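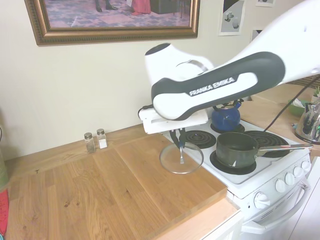
On Jan 1, 2020, a list member in Estwood wrote:

> Has anyone got bean soup to work for a big group without it
> turning to paste? I've got the February supper coming up and
> last year's pot was more like wallpaper glue by the time the
> second table got served. I soak overnight, I simmer for hours,
> I stir a lot. What am I doing wrong? Also, is the Bajwa store
> in Drirnen still selling dry beans by the sack?

Hi all, and hello Estwood!

Oh, I have made that exact paste. More than once, and one time for my in-laws, who ate it with forks. I think it's the stirring, plus maybe the holding time. Beans that sit on heat for the second table keep right on cooking, and every pass of the spoon knocks a few more of them apart (and I say this as a person who can't leave a spoon alone).

These days I cook the beans and the soup separately and put them together late. I've done it for the last 5 suppers and only had one grumble, and that was over the celery.

So, what I do, more or less:

The night before

Soak the beans in salted water. I know, I know, my grandmother said salt makes them tough too. Mine come out with softer skins and fewer splits. I use a big spoonful of salt for a stockpot of water, then drain and rinse in the morning. Onions and carrots can get chopped now too, and they keep fine in the fridge in a covered bowl.

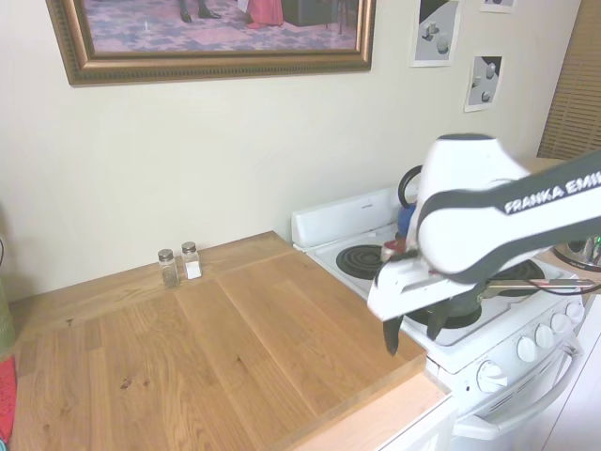

The day of

Beans go in fresh water with a bay leaf, lid partway on, and the heat low enough that you see a lazy bubble now and then. Start tasting early. Old beans can take forever and new ones can be done before you've finished the paper – I've been caught both ways. Take them off when they're just tender and let them cool in their own water.

The vegetables and broth go in the other pot. Tomatoes last, if you use them, and not until the beans are soft. Combine the two pots half an hour before the first table and hold back a third of the beans for the second. That was the big fix for me.
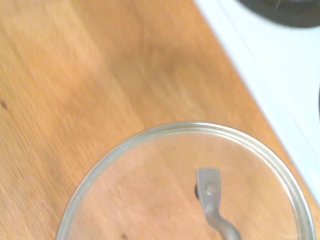
Can you freeze it? I freeze the broth and the beans in separate tubs, and they both keep well for a couple of months. Leave out any potatoes, they go grainy.

As for Bajwa, they still had sacks when I drove over to Drirnen in the fall, but go early. The white ones were better than the pintos. If they're out, the Jular brand at the regular grocery is okay, just pick through it for stones.

Let us know how the supper goes, and if anybody has a cornbread that feeds a crowd and doesn't crumble all over the floor, please post it!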